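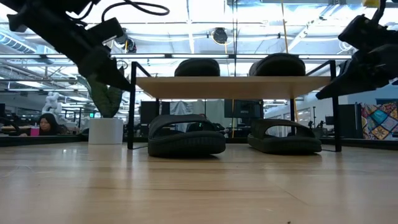 Do slides really need a rack? Any shoe you kick off without bending down needs somewhere obvious to land, or it lands in the doorway.

I've had slides on the brain all month, mostly because so many of you wrote in after the May piece on hallway clutter. I asked what you trip over most and 116 replies came back (thank you, I read every one!), and slides and flip-flops beat wellies, school bags and the dog. I wasn't expecting that. Ours in Brelldale live wherever the last foot left them, usually one by the back door and the other under the radiator.

So this time it's small racks. The sort I like best for slides is the plain two-level kind: thin black metal rods, one light wood shelf board across the middle, and the bare floor or tabletop underneath doing the job of the bottom level. Two slides up, two slides down, and you're done. It's a tiny bit of furniture, but slides are chunky things with those thick moulded soles, and they eat up more floor than you'd think.

A few things I've learnt from living with one. Put the pair you wear most on the bottom, where you can step straight out of them. Keep the strap end facing you if you can, it's much easier to hook a finger under a wide strap than to grab a sole. Don't try to squeeze a third pair on the board – I did, and spent a week picking slides up off the mat. And give the board a wipe now and then, as grit does collect under the soles and pale wood shows it.

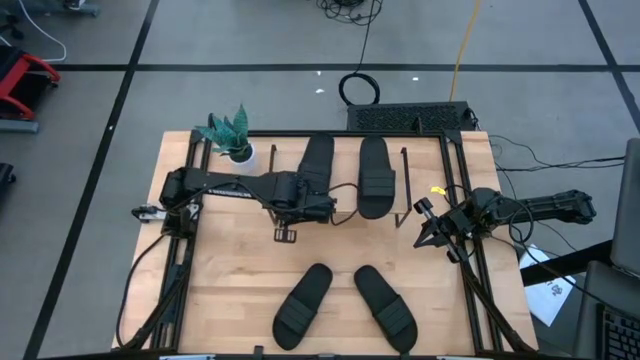 Four black slides and a small rack, with a spiky plant in a white pot for company.

If your slides all look the same, as ours do, a dab of nail varnish inside the strap sorts out whose is whose. Last summer I walked all the way to the Skyrme shop in somebody else's left one before I noticed.

Next time I'm tackling the coat hooks, which have got completely out of hand. If you have a hook layout that works in a narrow hall, send it to the usual Nelby address before the end of the month, 400 words at most please!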